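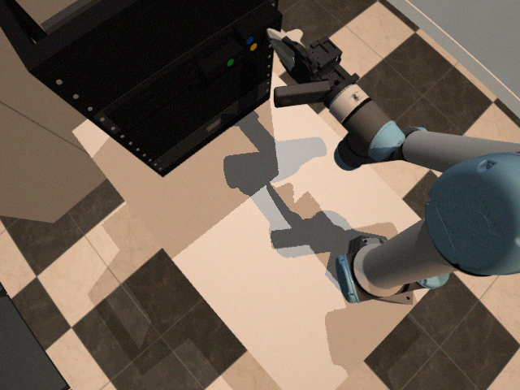
Recording teleoperated demonstrations for the rack button task

Updated 2025-07-26. Maintained by Gwilym Wogan. Corrections go to Haf Pumphrey.

This page covers collecting demonstrations in the Clunurel simulator with a Bendico hand controller. The task is a reach to the colored buttons on the front of the equipment rack. The arm is driven by remote control and the joint states, gripper command and camera streams are logged together. Hand guiding is covered separately and does not apply in simulation.

Before you start

You need a working Clunurel install, the Predow recorder, and a paired controller. Check that the recorder and the simulator run from the same clock. If they don't, the recorder will still write files, but the actions and the images will be offset and the episode cannot be used.

Set the control mode to Cartesian velocity. Joint mode works, but operators tend to move one joint at a time, and the policy learns to do the same.

Step 1. Load the layout

Open the rack layout from the task menu. Each reset draws a new room, floor, light position and arm color. Leave these on. The rack model does not change between resets, but its position relative to the arm base does, so don't rely on muscle memory from the last episode.

Wait for the arm to settle at its start pose before touching the controller. Any input before the ready tone is discarded by the simulator and kept by the recorder.

Step 2. Set the dead zone

Hold the controller still and watch the velocity readout. If it drifts, raise the dead zone by 2 and check again. Stop as soon as the readout stays at zero. Too wide a dead zone makes fine corrections near the buttons come out as jumps.

Step 3. Make the approach

Press and hold the clutch, then bring the gripper toward the front of the rack in one continuous motion. Slow down before the fingers reach the front posts. Keep the wrist level if you can. A tilted wrist is allowed when the base position calls for it, but don't add rotation during the last part of the reach.

The rack is partly open at the front, and it is easy to go in too deep. Use the side view to judge depth and the wrist view for left and right. The shadows depend on the light position drawn for that room, so don't use them to line up the fingers.

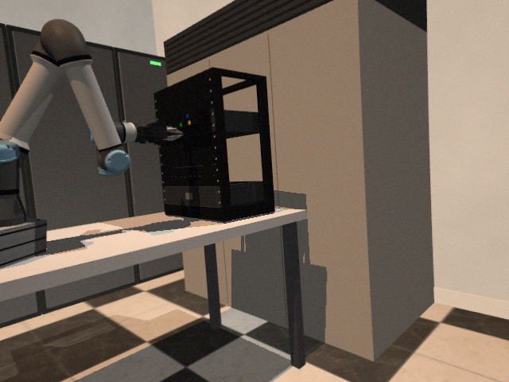 Step 4. Select and press

The target color is shown in the recorder bar at the start of each episode. The buttons are blue, green and yellow. Blue and yellow are close together, so approach either one from its outer side and keep the fingers closed.

Press along the button axis until the recorder bar changes state, then hold for 16 control ticks. Releasing early is the most frequent cause of rejected episodes. If you touch the wrong button, end the episode and mark it as failed. Do not correct and continue unless you are recording for the recovery set, where corrections are wanted.

Step 5. Retreat

Back out along the line you came in on until the fingers are clear of the rack. Release the clutch. The recorder closes the episode when the arm velocity has been zero for 200 ticks.

Step 6. Review the wrist view

Play each episode back from the wrist camera before accepting it. This stream is fisheye and is stored as a circle inside a square image. Leave the black corners alone; the loader masks them. Straight edges will bend toward the rim, and the rack appears much larger than it does in the side view.

Look for three things during playback. The target button should stay visible until the final part of the approach. The fingertips should move toward it without large reversals. The gripper command should be flat for the whole episode, as the task has no grasp.

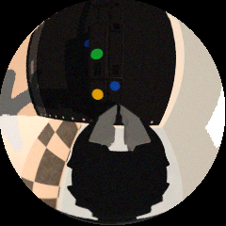

Dark rack surfaces carry very little texture in this stream, so small sideways motions are hard to see away from the buttons. Compare against the joint plot if you are unsure. Don't raise the exposure on the stored stream. Use the viewer's gain slider, which changes only the playback.

Step 7. Export

Select the accepted episodes and export them in Gwilliam format. The export tool checks timestamps, action limits and stream lengths, and prints a line for every episode it drops. Error 234 means that the wrist stream is shorter than the action log. It normally follows a viewer left open during recording. Close the viewer and record the episode again; trimming the action log to fit removes the retreat.

Keep the failed episodes in their own folder with the reset seed in the file name. They are needed for the success classifier, and the seed lets another operator load the same room.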